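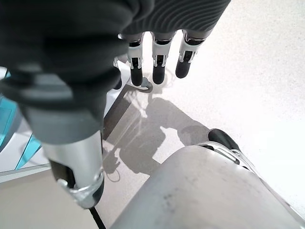
## Electrical maintenance technician – Groretti, Pludier site

Groretti is looking for an electrical maintenance technician to join the day shift at our Pludier site. The post is permanent and full time, 38 hours a week. You will report to the site engineering manager.

### The work

The site has two production halls, a stores building and an office block. Most of the job is planned maintenance on distribution boards, motor control panels, lighting and emergency lighting. The rest is fault finding when something stops. You will also:

- carry out inspection and testing and fill in the certificates
- keep the drawings up to date when a circuit is altered
- isolate plant for the mechanical fitters and sign it back on
- order spares through the stores system
- go with outside contractors when they work on our supply

The main switchroom was refitted by Marchetti last year and the old boards in hall two are next. Whoever takes the post will be involved in that work from the start, including the weekend shutdowns. These are paid at the overtime rate and planned at least a month ahead.

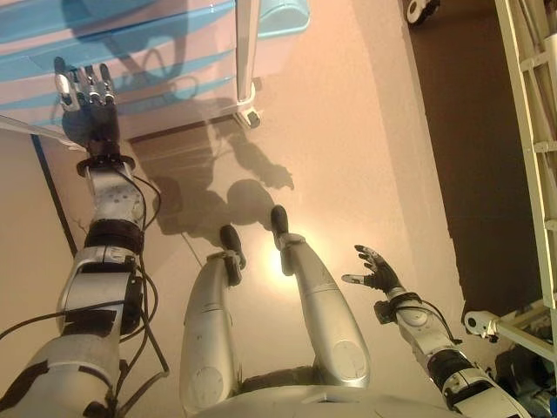 Outside the shutdowns, the normal start is 7 a.m. There is an on-call rota, one week in 5, with a standby payment and a separate rate for call-outs. You need to live close enough to reach the site within an hour when you are on call.

### What we need from you

- a completed electrical apprenticeship or an equivalent qualification
- current knowledge of the wiring regulations
- experience of three-phase systems and motor control
- a full driving licence
- clear written English for test sheets and handover notes

An inspection and testing qualification would help. If you do not have one, we will pay for the course and give you the time to attend. Experience of Purel drives is useful – we have a good number of them – but training is given.

### Pay and leave

Pay depends on experience and is reviewed each August. There is a tool allowance of 900 a year, paid in two parts. Workwear and test instruments are supplied. The company pension is open to you from the first day.
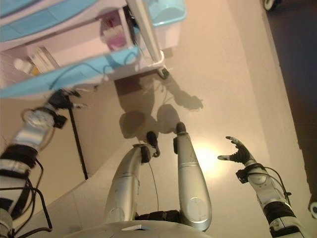 *Groretti, Pludier site*

### How to apply

Send a CV and a short covering letter to the personnel office at Pludier. Please say what notice you have to give. We will reply to every application within 14 days of receiving it. Interviews are held on site and include a short practical test on a control panel.

We welcome applications from all suitably qualified people, and we will make adjustments for the interview or the practical test if you tell us what you need. The post is also open to job-share applicants – please say so in your letter.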